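Is it worth entering photo contests in my first full year of weddings?

Theda Kramer
Posted Feb 26, 2023

Hi all! I shot 11 weddings last year, mostly out in Dultulville and one gorgeous barn wedding near Julamholm (the light in there, oh my goodness), and I'm dying to enter the Brivbridge open. Entry for a set is 300, though, and last time they had 3,435 photos for 167 ribbons. My favorite is a first dance picture with a lot of motion blur. Do judges go for blur at all? And should I send one set or spread myself over a few smaller contests?

Pascal Frerichs
Do it!! I put off entering for years and I'm still kicking myself. Blur is fine if one thing is sharp, a hand or a face, so the eye has a place to land. I got a ribbon in the September round with a grandmother laughing so hard she'd closed her eyes, and I nearly left that one out because the tie on the guy next to her was crooked.

Some stuff that helped me:
Look at your pictures tiny, like phone-thumbnail tiny. The strong ones still read.
Get a non-photographer to pick their top few. Mine chose completely different ones than I did.
Check your contract lets you enter the couple's photos, and ask them anyway. Mine were thrilled!
Go easy on the editing. Skin goes orange fast.

I'd send one good set to Brivbridge and skip the small ones this year. I wrote up my whole sorting routine too, link's on my profile.

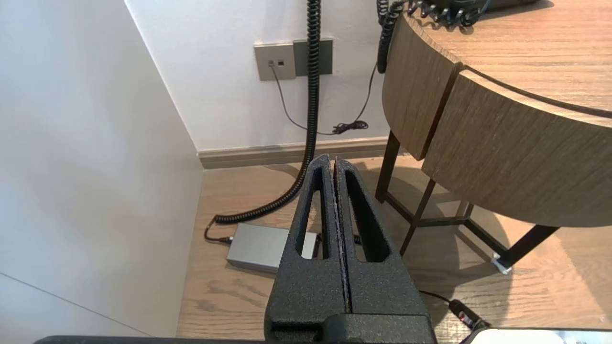 4 min read

Rothe
Blur is good, I like blur. Read the rules on cropping first, mine got tossed for a border.

Theda Kramer
Thank you both! The bride's hand is sharp in mine, so I'm going for it. Emailing the couple tonight!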